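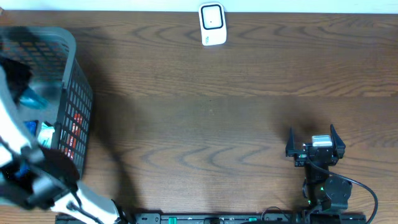 Basket on the table, packing starts tonight

Re: Driving Prukville to Gravusska with kids, worth it?

magpie_wagon
Do it! We did the run last May and I'm still going on about it to anyone who'll stand still. It's 800 km if you take the inland road, and the colour of the hills after Zimadden is just gorgeous (stop at the lookout, the second one, the first is all trees). We're going again this month, hence the basket. Everything the kids can reach for goes in one tub between the seats and I don't have to climb over anybody.

saltbush31
Inland with kids? Sorry, I'd go the coast every time. Longer, yes, but there's a beach or a playground every hour and the bakery at Rengifo does a cheese and spinach roll I'd drive there for on its own.

magpie_wagon
Ooh, the Rengifo bakery is good, I'll give you that! But we got stuck behind caravans the whole way on the coast road and my youngest was sick twice on the bends. Inland is straight as a ruler.

tin_kettle
Straight and boring. My two were fighting by Zimadden.

threeflatwhites
How old are they, though? Mine are 7 and 10 and loved inland. We did audiobooks and a game where you get a point for every windmill. First to 31 picked dinner. Took them most of the day and it was brilliant fun.

tin_kettle
4 and 6. Windmill game might get me through an hour, will try it.

saltbush31
Fuel is the other thing. Is the servo past Zimadden open again? It was shut when my neighbour went through.

magpie_wagon
Open till 6 pm when we went. I'd still fill up in Prukville, it's cheaper there anyway. And check your tyres, the shoulder is rough past the lookout.

threeflatwhites
Seconding tyres. We've done around 2,000 km out that way over the years and both our flats were on that bit.

saltbush31
See, no flats on the coast :) Might try inland one way and come home by the bakery.

magpie_wagon
Yes!! Get an extra roll for me.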